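Laryea Workshop Gallery: The Big Bench Sort-Out

Well, we've finally done it! After a whole summer of hunting for the right screwdriver in the wrong box, the workshop on Brosberg Lane is getting a proper sort-out, and I couldn't be happier with how it's coming along. Yaa Gyamfi drew up the plan on the back of an envelope (I've kept it, it's going on the wall) and we've been working through it a bit at a time.

The worktable came first. Brown paper over the top, then blue masking tape to mark it off into big squares, so there's a place to put things down while you decide where they live. I love a taped-out table. It makes even a dull job feel like a board game!

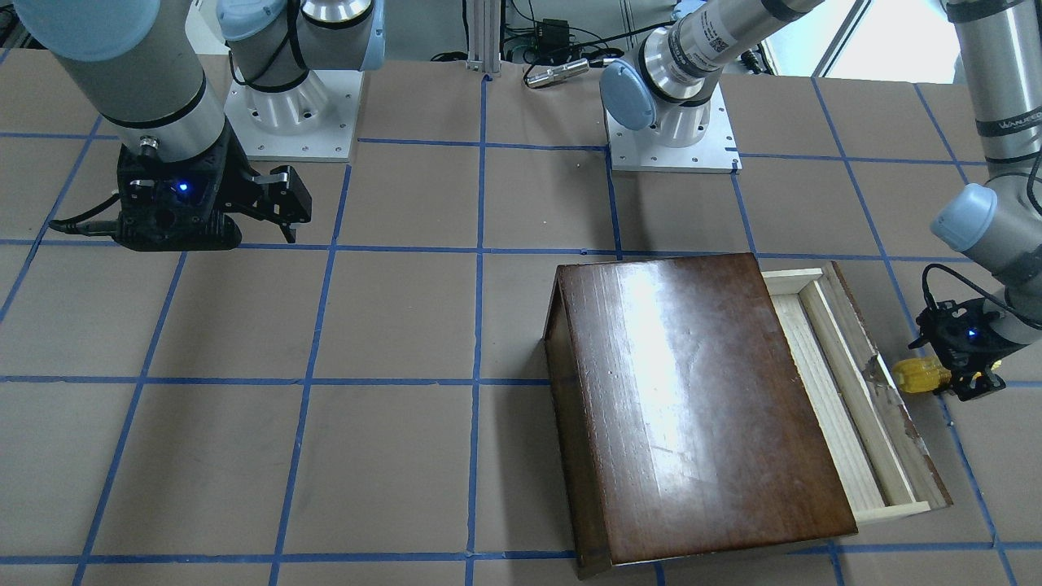
Drawers are next on the list, and they're my favourite part. Hand tools go together, with the screwdrivers at the front where you can grab one without rummaging. Yaa wants labels on everything and I'm all for it, though we still can't agree on whether tape measures count as hand tools or deserve a drawer of their own.

The old Riro cabinet gets its turn in November, and I've a feeling there are treasures at the back of it. More pictures once we've got the doors open!

Benedicta Wumbei
October 26, 2023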